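The Hand at Wumthorpe

8 min read

1. Night

The cell stopped at ten past two in the morning, and Saodah Tambunan heard it stop from the far end of the building. She had been eating rice out of a plastic box with her boots up on a crate. The sound she noticed was the compressor going on by itself with nothing under it.

She put the lid back on the box and walked down.

Wumthorpe had been a carpet warehouse before Levari took the lease. There were still numbers painted on the pillars for the rolls. Levari had put in the cells one at a time over four years, and the night shift had shrunk to match, until it was one technician and a guard at the gate who liked the radio. The cell that had stopped was called Wei. The others had numbers. Wei had been named by the woman who built it, after her grandmother, and the name had gone into the software and from there onto the maintenance sheets, and now it could not be got out.

The panel said FINGER 3 POSITION ERROR. Saodah read it twice and cleared it. It came back.

She cleared it again and it came back again, so she turned the key to maintenance, took the key out, put it in her shirt pocket, and hung her lock on the disconnect. Then she opened the gate and went in with the lamp.

Wei had two arms that faced each other across a table. All day and all night they passed small things from one to the other, and when they were running well it was hard to look away from them. A valve came up the belt, the left hand took it, turned it over, gave it to the right hand, and the right hand put it in a tray. The valves were made by Undivent and they went into hospital beds. A full shift was 1,115 of them. The counter on the panel said 80.

"That's not much of a night," Saodah said to it.

She did not think the machine could hear. She had worked alone for a long time and it was a way of keeping her voice in use.

2. The Finger

There was a valve still on the table between the arms, on its side. She picked it up and put it in the reject bin. Then she took hold of the third finger on the right hand and moved it, slowly, the way you would move the finger of a sleeping person.

It went in most of the way and stopped. She let it out and tried again. It stopped in the same place. The first finger went all the way. So did the second.

She sat on the edge of the table, which was not allowed, and thought about it.

It could be the motor, and if it was the motor she would have to swap the whole hand, and the spare hand was at the other site, two hours off, with a day man who did not answer his phone before six. It could be the encoder, which she could change but would have to calibrate after. It could be the tendon. Or there could be something in there that shouldn't be.

She got the tool roll and the small mirror. She laid out a white towel on the table, since a black screw on a dark table is as good as lost, and she took off the finger cover with the smallest driver. Four screws. She lined them up on the towel in the order they had come out.

The joint was clean. She turned the lamp and looked at it with the mirror. There was a little dust and a smear of old grease that had gone brown. She wiped it with a swab and looked again, and it was still clean, and the finger still stopped.

When she was new, the man who trained her had told her that a machine was only ever doing what it had been told. She had believed that for a year or so. Then she had changed the same bearing in the same conveyor three times in one winter and started to believe something else, though she had never worked out what to call it. The man had retired to somewhere warm. He sent a card to the site each November, addressed to everybody, and there were fewer people to read it every time.

She moved the finger again with her ear down close to it. At the place where it stopped there was a very small tick.

"There you are," she said.

A tick meant it was meeting something. Motors that are dying grind or they whine, and an encoder doesn't make any sound at all. She went back up the finger with the pick, joint by joint, pressing and listening. The tick was at the base. It was under the knuckle plate, where the tendon went over its pulley, and the knuckle plate did not come off with four screws. It came off with 12, and two of those were behind the wrist.

She looked at the clock over the door. It was a quarter to three. The truck came at seven.

She called the gate.

"Wei's down," she said. "I'll be in the cell. If I don't call you at half past, come and look."

"You want me to come now?" the guard said. There was music behind him.

"No. Half past."

She put the phone in the pocket with the key and brought the crate over to sit on. To reach the screws behind the wrist she had to have her cheek almost against the housing. She could smell warm plastic and the rice she had eaten. She counted the screws onto the towel under her breath, and at nine she dropped one, and it went off the edge of the table and she heard it hit the floor, roll, and quit.

She found it after ten minutes, under her own crate.

The plate came away with a pull. Under it was the pulley, and beside the pulley, standing up on its end as if somebody had set it there, was a sliver of clear plastic the size of a grain of rice. It was a piece off the edge of a valve. Each time the finger closed, the tendon came around and leaned on it.

She took it out with the tweezers and laid it on the towel. Then she moved the finger. It went in all the way, and out, and in.

She did that more times than she needed to.

The tendon had a flat spot where it had been rubbing. It wasn't cut. She ran her thumbnail along it and decided it would hold for the week, and then she decided that was the kind of thing a person says at three in the morning, and she went to the cage and got a new one.

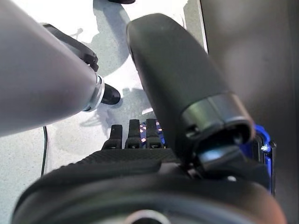 3. Morning

She had the plate back on by twenty past four and all the screws in, and none left over. The calibration took longer than the repair. She hung the key back in its place, took her lock off, and stood outside the gate with her hand near the stop while the arms found out where they were. They did it slowly, each finger by itself, out and in. When the third finger's turn came she caught herself holding her breath.

It closed. The panel thought for a moment and went green.

She ran ten valves at quarter speed and checked each one. Then ten more at half. One of them had a chip out of its rim, a fresh one, and she held it up to the lamp and turned it. The sliver on the towel did not fit it. It had come from some other valve, and that valve was either in the reject bin or in a tray.

She stood there with the chipped valve in her hand.

The bin was easy. She tipped it out on the towel and went through what was in it, and there was nothing there with a piece missing in the right shape. So it was in a tray, and the tray was among the ones on the cart by the dock door, wrapped and labeled.

She could hear the guard's radio now. He had walked over at half past three, as she had asked the second time she called, and seen her sitting there with her face against the machine, and had gone off again and come back with a coffee for her. It was on the floor outside the gate. She drank it cold.

Then she put Wei up to full speed, because the order was the order, and got a knife for the wrapping.

There were 80 valves to look at. She did it under the lamp with her thumb going around each rim, and she did it faster than she would have guessed. The arms went on handing things to each other behind her. Twice she looked around at the third finger, and both times it was doing its work.

She found it near the bottom of the second tray. The chip was no bigger than a fingernail clipping, and it was on the side that faced down. She fetched the sliver over with the tweezers and it went into the gap and sat there.

On the sheet she wrote: Wei, right hand, finger 3, fragment under knuckle plate, removed. Tendon changed. One bad part pulled from finished stock. Incoming parts chipped, please ask Undivent. She read it over. There was a line for time lost and she put down the hours. There was a line for cause, with boxes, and none of the boxes was right, so she ticked Other.

She taped the sliver and the valve to the sheet with clear tape and wrapped the trays again.

The truck was late. When it backed up to the dock the driver asked her if it had been quiet, and she said it had, mostly, and went to look for the lid of her rice box.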